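Teleop demos in sim: leader arms or VR controllers?
Posted by Dale Lapointe, July, 9:40 pm
6 replies | 1,332 views | 29 shares

I'm collecting demonstrations for a two-arm mobile robot in simulation. The task set is ordinary tidying: pick something up, carry it to another surface, put it down. I started with VR controllers and I'm on my third evening of it. My wrists get tired before the hour is up and the rotations come out jerky.

The room I'm working in now has a low cabinet with a laptop, a green book and a few small things on top, and a white table with a cup and saucer, a soccer ball and a plant. The cup is the one I keep redoing.

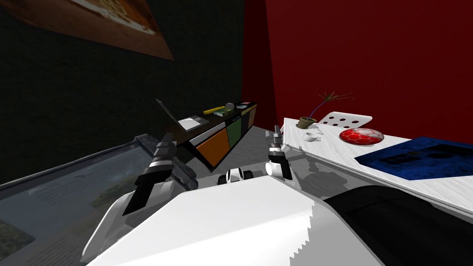

Mervin Cormier thinks the controllers are fine and the scaling is wrong. Set hand motion to robot motion at one to one for position, leave rotation alone, and add a clutch button so you can reset your wrist. He did almost 1,000 episodes that way on the Remeo set.

uchenna_o wrote:
Disagree with Mervin. With a clutch you get pauses in the data, and the policy learns the pauses. We moved to leader arms at Stidaven and the demos got shorter. They cost more, yes.

mervin_c wrote:
So trim the pauses. It's a short script.

uchenna_o wrote:
Trimming leaves a jump in velocity. I tried it.

Amarachi Odukoya
Are you driving the base and arms at the same time? I'd park the base first and record the arms separately until the grasps look clean.

dale_l wrote:
Both at once. I'll try parking it. Mervin, what clutch button did you use, trigger or grip?

mervin_c wrote:
Grip. Trigger is for the fingers.

2 likes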